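Do Small Crowdfunding Appeals Save Old Theaters?
Solveig Wikström, final report
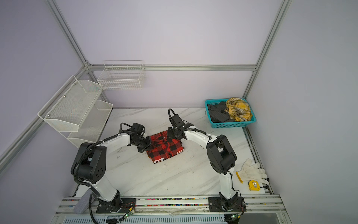
Two robot arms at work on a red and black checked shirt.

I picked the Amundsen, a single-screen movie house in Beltville, because its owners ran two online appeals. The first paid for a new boiler. The second, opened in July, was for the roof, and that is the one I followed.

The page lists 257 donations. I wrote to every donor who had left a public contact and got 56 replies, so what follows leans toward people who like answering emails. Most said they gave because a friend shared the link. Few had been to a show there in the past year, which worries me more than it seems to worry the owners.

Kerstin Kvam, who manages the page, told me the appeal "brought the town together." Maybe. I found no way to test that. Ticket records for the weeks after launch show 2251 admissions, but a big holiday release opened in the same stretch, and I would not credit the roof appeal with any of it.

Shirts were offered as a thank-you gift, and 154 donors asked for one. Postage came out of the same fund – the page never said so. Bendik Granström, a donor, felt this should have been stated up front, and I agree with him.

My data can't say whether a third appeal would work. I also couldn't get the roofer's quote, so the goal on the page is the owners' figure and I have left it out of my tables.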